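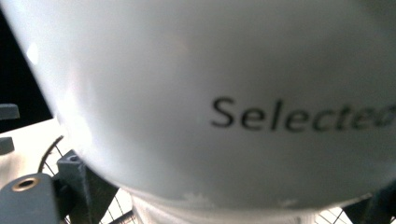 Recurring gifts entered through the Baltedix donation form were saved to the donor record without a fund code. The Mulldale office reported it after the spring appeal went live. The fund field is a dropdown with three values, shown to the donor as radio buttons, and the record stores the value only if the option carries a Selected flag when the form posts. The flag has what is most likely the same spelling as the dark slanted lettering on the white curved surface in the photo, capital S included, though the last letter there is cut off. The form was sending it in lower case.

Last updated: 25th April
Reading time: 2 min

Status: Resolved
Opened by: Mulldale office
Assigned to: Reto Gasser
Component: Form-to-record mapping
Priority: Normal

Symptoms

One-time gifts post correctly. Recurring gifts post with the right amount and schedule, but the Fund column is blank. No error on the form or in the import log. The donor receives a normal receipt with the default fund text, so the fault is not visible from the donor side.

Steps to reproduce

1. Open the recurring form in preview.
2. Choose any fund other than General.
3. Enter 300 as the amount and submit with the test card.
4. Open the new gift in Brikance. Fund is blank.

Log

Entry 1. Cleared the form cache and republished. No change.

Entry 2. Compared the one-time and recurring forms. Both use the same lookup table. The recurring form was copied from the old Bedoya template, which has its own field map. The one-time form was built from scratch.

Entry 3. Changed the fund field from radio buttons back to a plain dropdown. Fund saved correctly on 2 test gifts. Changed it back to radio buttons and the fund was blank again. The problem is in how the radio display passes the chosen option.

Entry 4. Exported both field maps. The Bedoya map has "selected" where the current one has "Selected". Brikance matches this value by case. A mismatch is treated as no choice made, and the field is skipped - no warning is written.

Fix

Edited the map on the recurring form and republished. Ran 3 test gifts, one per fund. All saved with the correct code.

Cleanup

Nearly 900 recurring gifts were affected. The chosen fund is still held in the raw form submission. Export the submissions, match on gift ID and import the Fund column only. Do not include the amount or schedule columns - importing them restarts the payment schedule.

Open items

The Bedoya template is still in the shared folder with the old map. Rename or remove it before the September appeal forms are built. Mulldale to confirm fund totals after the import.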